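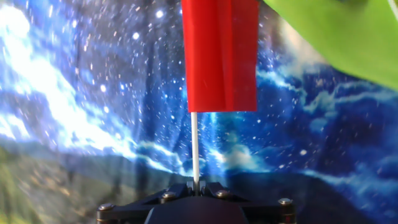 How a Robot Arm Gets Ready for Its Day

If you have ever gotten up late and run out the door with one shoe untied, you already know something about robots. A robot arm can be strong and patient and very good at doing the same thing over and over, but if it starts work with something loose, it will have a bad morning, and so will everyone who works with it.

Our arm lives in Room 407 at the Wunuvthorpe workshop, and its name is Daketico. (The name was picked by a class that visited in November, and we have all gotten so used to it that we say good morning to it.) Daketico's job at the moment is to pick up little flags on sticks. A flag may sound like an easy thing to pick up. You do it with two fingers and don't think about it at all! But the stick is thin, and the flag part likes to flop and swing, so the robot has to be looked after carefully before it can even try.

Let's go through a morning together, from the top.

First, the fingers

The part that does the holding is called a gripper. You can think of it as a hand, though it's a very simple sort of hand. It opens, it closes, and that's most of what it knows how to do. The fingers are held on with screws, and every time the gripper squeezes, those screws get a tiny tug. One tug doesn't matter. After 600 squeezes, a screw may have turned just a little bit, and then the finger wobbles, like a loose tooth.

So the first job is to switch the power off and gently try each finger by hand. If one wiggles, it gets tightened with a small hex key, snug and no more. Too tight is a problem as well, because you can damage the part the screw goes into, and then you need a new part and a long wait for the mail.

The tips come next. They meet in the middle, and that is where the stick has to be held. Dust makes the tips slippery, so we wipe them with a soft dry cloth. Then somebody slides a strip of paper between them, the gripper closes, and we give the paper a pull. It should stay put. If it slides out, the tips aren't meeting properly, and it's back to the hex key.

Then, the tabletop

A lot of looking after a robot has to do with the place where it works. Ours works over a metal table with ridges in it, and on top of that goes a big cloth printed with stars and a green meadow. It's pretty, and it's also useful, because we want Daketico to find a flag even when the background is busy. You try finding a green sock on a green lawn -- it takes you longer, too.

The cloth is allowed to have wrinkles. Real tables and real blankets have them, so the robot may as well get used to them. What we do check is that the cloth isn't caught on anything, and that no cable is lying where the arm might drag it. Cables are the robot's shoelaces, you might say.
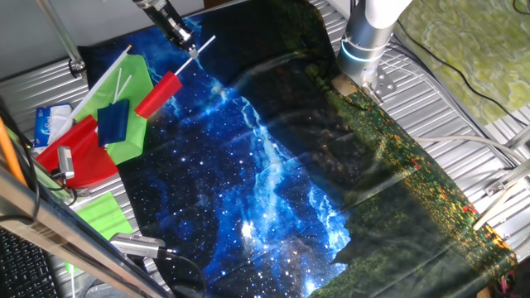
Mohcine Benmoussa read this page before we put it up and asked us to add that the clamps need a check too, every single morning, because a camera that has slipped even a tiny bit will show the flag in the wrong place, and then the poor gripper closes on air and everyone blames the fingers.

Quite right, Mohcine, and into the list it goes. The cameras are the robot's eyes, and clamps are what hold them still. We look at each clamp, give it a gentle push, and wipe the lens with the special cloth that nobody is allowed to use on their glasses.

Last, the slow practice

Now everyone steps back behind the yellow line and the power goes on. Daketico doesn't start at full speed. It makes 7 slow practice moves first, going down to a flag, closing on the stick, lifting, and putting it back, while one grown-up watches with a hand near the big stop button. You listen as much as you look. A healthy arm hums. A click or a scrape means stop and find out.

The whole routine takes 26 minutes if all goes well. We write down anything we fixed in the Woltard book, a fat green notebook named after the shop it came from, so that the person on the next shift knows which screw to keep an eye on.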